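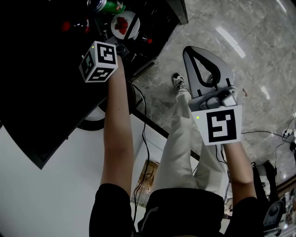

Department of Shared Spaces and Hospitality, Gristton

Setting the common room table

A large black table stands in the common room at Gristton, and for most of the working day it is the most heavily used piece of furniture in the building. Staff eat lunch at it, visitors are received at it, and meetings that have outgrown their booked rooms finish there. The Department of Shared Spaces and Hospitality took responsibility for the room in March. Since then, most of the correspondence it has received has concerned the table and what is placed on it.

The building received 1,286 visitors in the past year, of whom 984 were offered a drink in the common room before proceeding to an appointment. The remainder were met at the Sithole entrance, where there is no seating. The department regards the offer of a drink as part of the appointment and has asked that it be treated accordingly in the visitor schedule.

Previous practice was to leave drinks in their cartons beneath the counter. Visitors were reluctant to help themselves, and staff opened new cartons before the old ones were finished. Under the present arrangement, a small selection is set out near the front edge of the table, within reach of a seated guest, and is replenished from the store at mid-morning and again after lunch.

The selection is deliberately modest. Water is always included, and it is the item most often requested by visitors who have travelled from the Mokton site. Soft drinks are offered in both bottles and cans. Bottles have the advantage that they can be closed again and carried to a meeting; a can, once opened, tends to be left behind. The department has nevertheless retained cans at the request of several teams, who prefer the smaller serving.

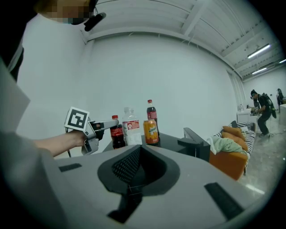
Taller bottles are best placed towards the back, with cans and shorter bottles in front, so that every label can be read from the seating. A loose row is preferred to a tight cluster. Drinks should be kept well clear of any monitor on the table, and glasses should be filled at the counter. A black surface shows rings and fingerprints more readily than a pale one, and it is to be wiped with a soft damp cloth at each replenishment. The abrasive pads kept for the sink are unsuitable and have already dulled one corner.

The seating was reviewed at the same time. The orange sofa was kept in preference to the grey alternative put forward under the Fasance refurbishment, largely on the strength of comments from those who use it. Orange cushions continue the colour along the backrest, and a black-and-white striped cushion gives some relief from it. The pale green blanket is folded over the arm at the close of each day. It is laundered fortnightly, and colleagues are asked to report spills promptly so that it can be exchanged for the spare.

The white counter remains the working part of the room. Bags may be rested on it briefly, but it should be free of personal belongings during the lunch period, when it is required for serving. The concrete floor is swept each evening. Wet mopping has been moved to the early morning to allow adequate drying time before the first arrivals.

The cost of the arrangement has been contained. A standing order of about 100 drinks is delivered each week, and 18 are held in reserve for unscheduled visits. Teams expecting a larger group should notify the department two working days in advance and state whether chilled drinks are required, as refrigerator space is limited.

A revised room guide was issued in October 2020 and is available at the reception desk. Requests for changes to the selection may be submitted through the usual facilities form, marked for the attention of the department. Proposals for a second table are under consideration with the Mokton site, where a piece of similar size is in storage.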